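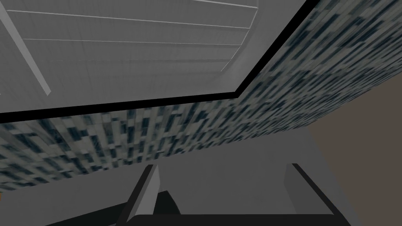

Data collection sync, Wednesday – minutes
2 min read
14 shares | 3 comments

Present: simulation, teleoperation, training. Ritholm joined by phone from 10:00.

1. Minutes of the previous meeting
Accepted with one correction. The action step is 10 Hz.

2. Episode count
The target for the kitchen set is 2,000 simulated episodes. 300 were recorded in the period and 178 passed review. Most rejections were for long idle stretches at the start of the episode. Trimming them automatically was discussed. Training objects to trimming at the end of an episode, where the release is often slow but valid. Agreed: trim the start only.

3. Wrist view
Sugiyama reported that policies trained on the wrist view alone drift when no object is in sight. Two options were considered: drop those steps, or keep them and add the joint state as input. Decision: keep them. The operators also pass through such poses, and the policy needs to recover from them.

4. Surface textures
Mosaic tile shows aliasing at steep angles. Komow will test a higher sampling rate on one layout before any change is made to the full set. Render time per episode to be reported with the result.

5. Instructions
Prultside found the same task worded differently by different operators. Variation is wanted, but the verb must match the motion – "push" has been used for pick-and-place. Relabel before the next export.

6. Actions
Komow: sampling test, render times.
Sugiyama: rerun with joint state.
Prultside: relabeling.
Ritholm: start-trim script, threshold to be circulated first.

Next meeting: same time, agenda items by noon the day before.

3 comments

simdesk: Does item 2 apply to episodes already accepted?

training-b: Yes, once the threshold is agreed. Keep the originals.

gridlock: Please add the random seed to the export. Raised in August, still open.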